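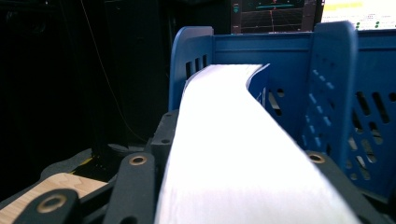 Gripper camera view, white stacked material at a blue crate.

Staltico handheld gripper recordings — data card

Summary

Staltico is a set of manipulation recordings made with two handheld grippers at a bench in the Rutia shared workshop. Tasks cover putting items into a blue plastic container, taking them out, and handling a boxed book. The set is meant for training and checking small imitation policies on a home-built arm.

Contents

84 episodes, split by task in episodes.csv. Each episode has a left gripper stream, a right gripper stream and a head view. Streams are stored separately and share one clock. Frame rate is 20 per second on all three. Head view files are larger and can be skipped if only wrist policies are being trained.

Hardware

Both grippers are the Paiva build, revision 11. Fingers are black, with brass ring inserts in the finger faces. Marker plates sit on top of the housings. Cables run back along the operator's arms, so leave slack before a long reach. The tabletop is held by clips at its left and right edges. Check them before each session — a shifted board invalidates the table calibration.
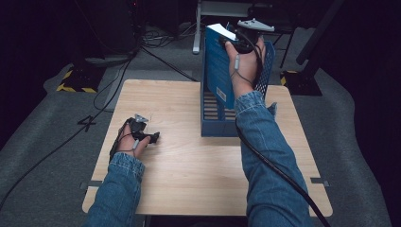
Calibration is done once per session and saved as calib.json next to the episodes. Sessions recorded before April used the older plate spacing and need the --old-plates flag when loaded. The loader does not detect this.

Known issues

Light surfaces can clip to white in the gripper views. Exposure was fixed, and no correction has been applied. Close to an object, the gripper camera often sees only part of it, so object labels were made from the head view and copied across. Printed text on objects is not transcribed. Finger opening is logged in raw encoder counts, where 2,000 is fully open. 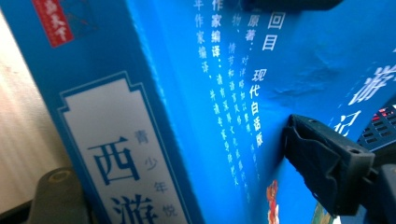 Can the gripper streams be used without the head view?
Wrist-only training works with the stock loader. Set head to false in the config and expect the object labels to be missing at load time.

Loading

Install the Grukel reader, point it at the root folder and pass a task name. Paths are relative. Unfinished episodes are kept in partial/ and are not listed in episodes.csv.

Last edited Tue 14 March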